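Feb 11, 2020

**Plerside's night classes are back, and the sign-up line went out the door**

PLERSIDE – If you walked past the old Beyene Building on Custport Road last night, you probably wondered what was going on. People were standing on the steps in their winter coats, stamping their feet and comparing course lists, and most of them stayed cheerful the whole time they waited.

It was the first open enrollment for the Plerside Evening School, which shut down when its lease ran out and has been missed ever since. The new program has 26 courses, up from nine in its last season, and they cover a huge spread: bread baking, Amharic for beginners, small engine repair, tax basics, choir, watercolor, bike maintenance and a history of the river that I badly want to take myself.

"I thought we'd get a quiet first night and I could eat my sandwich," said Saron Fikre, the school's director. "I still have the sandwich."

Fikre taught in the old program and has spent the past year and a half putting the new one together. She got the ground floor and most of the second floor of the Beyene Building on a long lease from the town, and Eltar, the furniture maker out by the rail yard, gave the desks and chairs. The heating has been redone, too, which anybody who sat through a January class at the old place will be glad to hear!

Classes meet once a week for ten weeks. Most cost $71, with materials included, and the price drops to $27 for students, retirees and anyone out of work. There's no form to prove it; you just tick the box. Choir is free, and so is the English conversation table, which runs in the front room and welcomes drop-ins at any point in the term.

Bread baking filled up first. Ifeanyi Lawal, who will teach it, used to run the morning shift at a bakery in Custport and plans to start everyone on a plain white loaf before moving on to rye, flatbreads and (by popular demand, he says) cinnamon rolls.

"People are scared of yeast and they shouldn't be," Lawal said. "It wants to work. You give it a warm corner and some time and you go do your laundry."

He has already asked for a second section, and Fikre is looking for a free evening in the kitchen. Anyone who missed out can put their name on the waiting list at the front desk.

Small engine repair and watercolor still had places when the doors closed, as did the river history class, which includes two walks along the towpath once the weather turns. Tax basics has room as well and starts a week ahead of everything else so people can use what they learn this season.

Child care is new this time around. Parents can leave kids age four and up in the second-floor playroom while they're in class, at no extra charge, as long as they book a spot when they enroll. A few families were already trying out the beanbags last night, and getting them to leave took some doing.
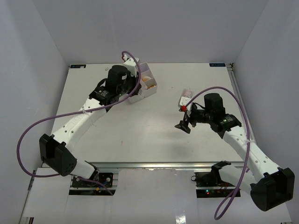 *A white tabletop with two robot arms reaching in from the front.*

Enrollment stays open at the front desk from 4 to 8 p.m. all this week, and paper forms can also be picked up at the Plerside library. Bring a check or cash; the card reader is on order.

A shorter summer session is planned for August, with outdoor sketching, canning and a swim stroke clinic at the town pool. Fikre is taking ideas for other classes, and there's a box by the coat rack for suggestions. Beekeeping had been put in it several times by the end of the night.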